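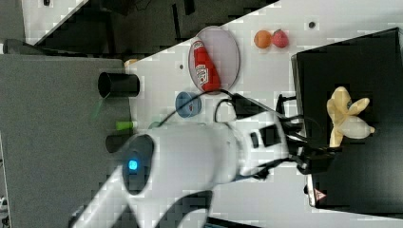 Rendolell sells its tabletop picking kit with the line "teach a task over lunch," and I've now had a good many lunches with it. The kit is software, a wrist bracket, a set of soft and hard test objects and a subscription; you bring the arm. This is a walkthrough of how to set it up and get a simple pick running, with notes on where the manual and I part company. A lot depends on what you put on the table. A ketchup bottle lying flat on a clear plate is a harder job than it sounds, and a plush banana with its peel spread open is a different job again, so I suggest having both kinds of thing out before you believe any success rate, mine included.

What you need before you start

A six- or seven-axis arm that is on the supported list (check the list, then email and check again, as ours was on it with a footnote). A two-finger gripper. A table you can bolt things to. A computer with a decent graphics card. The sales page says "any modern laptop." Jinlong Lu tried a modern laptop and the planner took so long between moves that the safety timeout tripped.

You also need a working emergency stop within reach of whoever is running the arm. The kit doesn't include one and the quick start guide mentions it on page 11, well after it has asked you to power the arm up. Do it first.

Step 1: Mount and route the cables

Fit the bracket to the wrist and run the cables back along the arm. The manual wants them tight. Don't do that. Leave enough slack in the loop for the wrist to turn all the way both directions, then jog the last joint by hand to each limit and watch the loop the whole time. If it snags on the gripper or goes taut, redo it now. The replacement cable is only sold by Rendolell and the price is silly.

Step 2: Calibrate

Open the calibration page, put the printed board flat on the table and press Start. The arm visits a set of poses and the software gives you a score. Anything under 4 is called "Excellent."

I don't trust that word. The score tells you how well the poses agree with one another, and you can get a lovely one with the board slightly curled up at a corner. Check it yourself: bring the closed fingertips down slowly over a pencil cross and see how far off they are. Repeat at all the corners of the area you plan to use, plus the top of any raised platform. On our first try the table was fine and the platform was out by the width of a fingertip.

Step 3: Tell it about the surfaces

If everything sits at one height, skip this. If you have a raised box as well as the table, go to Workspace, then Surfaces, and add the box as its own surface. Measure its height with a ruler. The "auto-detect" button is there and you can press it, but matte black tops gave it trouble every time I tried, and it once decided ours was a hole.

Set the keep-out margin around the box larger than the default. The default assumes a slim gripper, and brackets stick out farther than you think.

Step 4: Record demonstrations

Choose New Task and give it one plain sentence, such as "put the orange in the cup." Then guide the arm through it by hand or with the controller. The sales page says you can teach a task with 11 demonstrations. You can, in the sense that the button lights up.

What worked better for us:

- Start with one object and one destination.
- Move the object between recordings, and turn it too. Bottles need turning much more than fruit does.
- Push two round toys up against each other for a portion of the recordings. If you only ever teach them apart, the fingers will come down on both.
- Throw away any recording where you hesitated. The arm learns your hesitation beautifully.
- Go slow on the last inch before the grasp.

We ended up at 28 recordings before I'd let the orange task run without my hand on the stop.

Step 5: Run it and keep your own tally

Press Run with the speed at the lowest setting. The dashboard shows a success percentage in a big green ring. Ignore the ring. The software counts a pick as good when the fingers close on something and the arm reaches the drop point, and it gave full marks to a run in which the arm carried off the edge of the plate. Keep a sheet of paper, write down what happened, and write it down before you look at the screen.

Then change one thing. Swap the plate, dim the lights, shift the cup. If the results fall apart, go back to Step 4 and record with that change in.

If it goes wrong

Arm stops above the object and goes no lower: the surface height is wrong. Go back to Step 3.

Fingers close on air beside a clear plate: I never fully solved this. Putting the bottle straight on the table helped. Support told Denise Holroyd it would be fixed in the August release, and I'll believe it when I've run it.

Soft toy slips out: lower the grip force. I know. With a plush thing the fingers were squeezing it out sideways.

Should you buy it?

If you already own an arm and someone on staff enjoys this, maybe. The recording tool is good and I'd miss it. The subscription is hard to defend, and I'd want the success count fixed before showing it to anyone holding a budget. Ask for the trial and insist on using your own objects.

Updated 2/5/25 with the note on surface heights.

Share this 11 comments

Contact | © Gamville Bench Notes | Back to top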